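Section 4: Setting up your table before the first meal

Okay, so the legs are on, the table is the right way up and you have a cup of coffee in your hand (not on the table yet, please!). I wrote this part of the Skidura guide after setting up my own table and getting a few things in the wrong order, so follow along and you'll have an easier afternoon than I did.

4.1 Let the top settle

1. Leave the table in the room where it will live for one night. I put mine together on a Thursday evening and didn't touch it again until breakfast.
2. Keep it clear of radiators and out of strong sun. Thirty inches from a heater is a good gap, and more is better.
3. Peel the film off slowly, starting at a corner and pulling low and flat. If it tears, just pick up a new edge with your fingernail. No knives!

Note: In August, or any time the house is really warm, the film can leave a sticky line. A cloth with warm water and one drop of dish soap takes care of it.

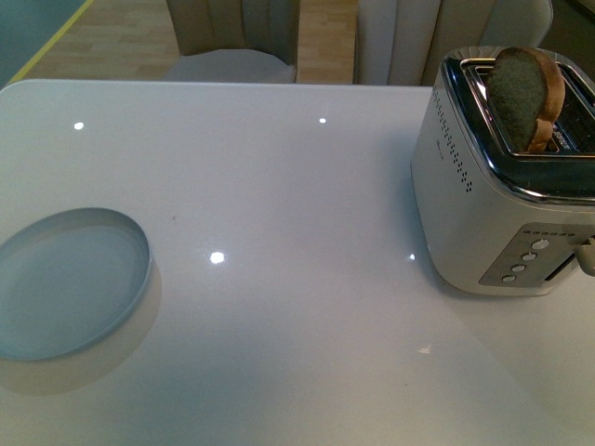
Fig. 4-1. White gloss top, rounded corner.

4.2 Level it

You'll need the little wrench from parts bag 17 and a level. The phone kind is fine, I used mine.

1. Set the level across the middle of the top, the short way first.
2. Find the low side and turn the foot under it counterclockwise, half a turn at a time.
3. Check the long way and do the same again.
4. Lean on each corner with your palm. If it rocks, go back to step 1 (I went around four times, floors are never as flat as you think).

Caution: Don't unscrew a foot past the red line on the thread. It will still stand there looking perfectly fine, but the screw has very little left to hold on to.

4.3 Cleaning a gloss finish

I get more mail about this than anything else, so I'll be plain about it. Gloss shows everything. Crumbs, streaks, where your elbow was. You can keep it looking great with very little work, though, as long as you stay away from the rough side of the sponge.

1. Brush off crumbs with a dry, soft cloth before you wipe. Grit under a wet cloth is what makes those fine scratches.
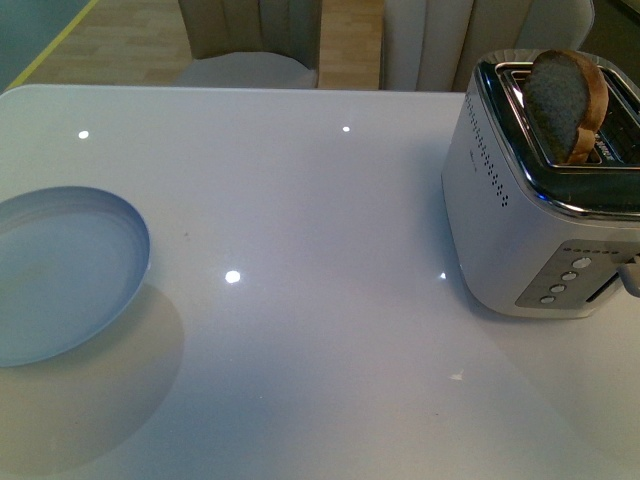 2. Wipe in long straight passes with a damp cloth, then dry right away with a second one.
3. For grease, use the soap and water mix from 4.1. Skip anything with ammonia or bleach in it.
4. Once a month or so, go over it with the Udus polish cloth, order number 3457. Fold it in four and turn to a fresh side when it starts to drag.

4.4 Heat and small appliances 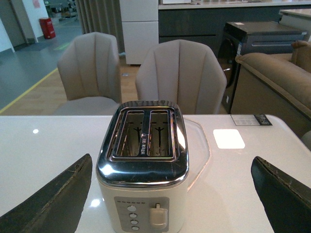 Hanne Tikkanen

Put a mat under anything that heats up, and pull the cord toward the wall side so it doesn't get caught on somebody's sleeve. Pots straight off the stove always need a trivet, a proper thick one, and a folded dish towel doesn't count. I tried that once and I have a cloudy ring to prove it!

Caution: Never drag an appliance across the top. Lift it, even if you're only moving it a couple of inches.

If you do end up with a mark, write to the Clokholm parts desk and ask for the touch-up kit. Give them the batch code from the sticker underneath the top (mine is 575), so they can match the white. Section 5 covers the extension leaf, and you'll want a second person for that one.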